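AUTOMATION | Software and Control

Sharing the Load

The Engström programme at Biltberg is writing software that lets a humanoid robot take one end of a table and leave the other to a person

Carrying a table across a room is among the plainest of household jobs. Two people will usually manage it with a nod and perhaps a word at the doorway. Each of them feels through the wood what the other intends, and each gives way a little when the other pulls. For a robot the same job brings together several problems that research groups have tended to study apart: finding the edge of the object, closing the hands on it, keeping balance while a load is attached to both arms, and following a partner whose next step cannot be known in advance.

The Engström programme, run from the Biltberg institute with software support from Brornix, has taken this job as its main test for the past year. Its work is directed at the control stack, the layers of software that stand between what the robot senses and what its joints are told to do. The hardware has been left largely alone. The programme's view is that present arms and hands are strong enough for light furniture, and that the outstanding questions concern timing and the sharing of force.
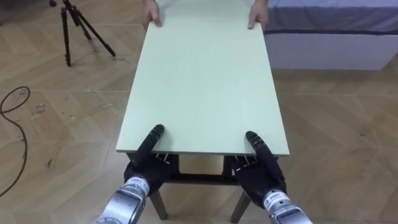

Thumbs on the upper surface, fingers beneath the edge: the pinch grip at the near end.

The grip is planned before the arms move. A perception module looks for the long, flat shape of the top, fits a plane to it and marks the near edge. From that edge it proposes a place for each hand, set in towards the corners and kept level with one another. The planner then works backwards from the closed grip to an approach that keeps the fingers clear of the legs and the crossbar underneath. If no such approach can be found within two seconds, the software reports failure and the robot stays where it is. Earlier versions went on searching, and the team found that partners became uneasy beside a machine that stood still and gave no sign of why.

A plain surface causes more trouble than might be expected. Depth sensing depends on detail, and a matt panel with no marking on it offers very little. The edge is thin, and in some light it merges with the floor behind it. The module therefore leans on straight lines. It searches for the border of the panel, checks that opposite sides agree with one another, and rejects any candidate that does not hold steady over successive readings. In the programme's most recent series this step placed the near edge correctly in 98 per cent of attempts. The remainder were mostly cases in which the person had already begun to move the table.

Once the hands have closed, control passes to a different part of the stack. The arms cease to be driven to fixed positions and are instead made to behave like springs, with a stiffness that can be set separately for each direction. They are firm in the vertical, so that the table does not sag, and softer along its length, so that a push or pull from the far end is felt as a request to move. Turning is treated separately. A person who swings one corner outwards is understood to be asking for a turn, and the robot's feet are given a new heading.

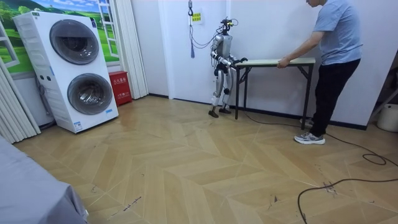
Balance is the constraint that governs all the others. A standing robot that holds nothing can choose its footsteps freely. One that shares a load cannot, for each step alters the height and angle of the hands, and the partner feels the change at once. The walking controller and the arm controller were at first written by separate groups and exchanged only a few values. Under that arrangement the table rocked with every step, and the people taking part in trials tended to grip harder in response, which the arm controller then read as a command. The two controllers have since been merged. Footsteps are now planned together with the expected forces at the hands, and the stiffness of the arms is lowered briefly as each foot lands.

The merger took nine months and was not popular with everyone concerned. A single large controller is harder to test than two small ones, and a fault in one part is no longer so easily confined. Brornix was asked to build tooling that records every internal value during a trial and allows it to be replayed against a changed version of the software. Engineers can now ask how a new setting would have behaved during last week's session before it is tried beside a person. The replay tool is called Rornum, after the village where its first version was written, and it has become the part of the programme most often requested by other groups.
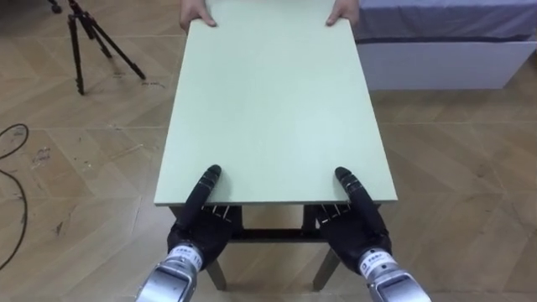
Vol. 3, page 98

Replay has its limits, as the programme is careful to state. A recorded partner does not respond. If the changed software would have moved the table sooner, the person in the recording still moves as before, and the two drift apart. Replay is accordingly used to discard poor settings and never to approve good ones. Approval requires a session with a partner holding the other end, a second member of staff at the stop control, and a written note of what the partner felt.

These notes have proved of real value. Force readings may show that a lift was smooth while the partner describes it as hesitant. In several instances the cause lay in a short delay between the person's first upward pressure and the robot's reply. The delay was too small to disturb the load, but it was long enough to be noticed by the person carrying it. It has now been shortened by allowing the arms to begin yielding before the intention has been fully classified.

The sides of the table present a further question. A person may wish to steady the top from the side or shift a hand part of the way through. The software makes no assumption that the partner will remain square to the robot, and reads intent from the combined force at its own two hands, wherever the other pair may be.
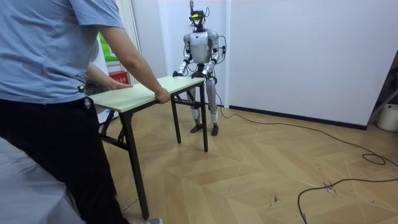 What Remains to Be Done

Setting down is less developed than lifting. The robot must recognise that the legs have met the floor, and must then release without dragging the top towards itself. At present the hands open only when the vertical load has fallen away on both sides. On an uneven floor one side may be relieved well before the other, and the grip is held longer than the partner would like.

Doorways have not yet been attempted. They call for the table to be tilted and for one partner to pass through first, and both demand a shared plan that extends beyond the next step. The Biltberg team intends to begin with the tilt alone, in open space, and expects to return to the perception module before doing so, as the present edge search relies on the top being nearly level.

A release of the Rornum tool to partner institutions is planned for October. The merged controller will follow once its documentation has been reviewed.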